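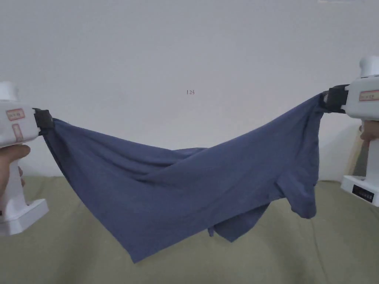
## Finally playing Firon

Friday, April 26, 2019

I've put 17 hours into Firon this week and I'm so happy with it! You play a bell ringer climbing down through a flooded fortress called Sturnmont, and every bell you ring changes the water level on the floors below. The jumping feels great – quick and a little floaty, like the platformers I grew up on.
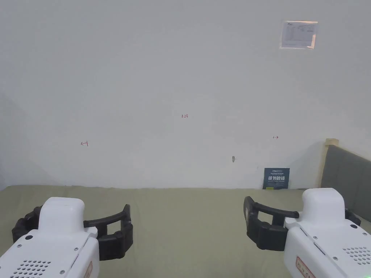 **Can you go back for bells you missed?**

Any time before the Cistern. After that the lower gate locks for good, so check your map first.

Shirin Kordestani talked me into trying it without the hook upgrade, and wow, the east tower is a whole different game that way. I fell off the same ledge for an entire evening and loved it. 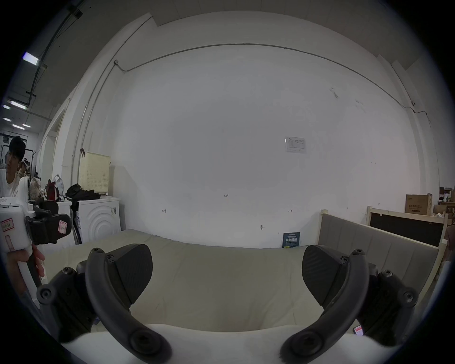
The trick was ringing the second bell late, so the water is still rising when you jump. My best run is 3625 points with 8 bells. Next I want the hidden Rathnayake ending – more on that when I get there!
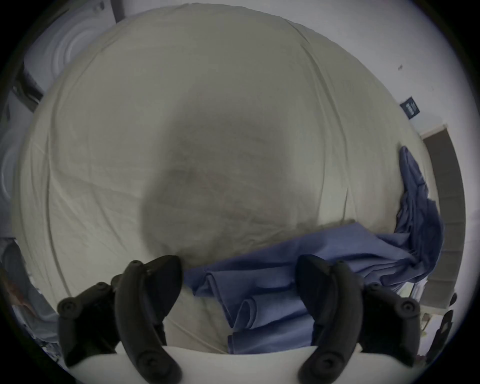

*Off-white fabric, bunched and creased*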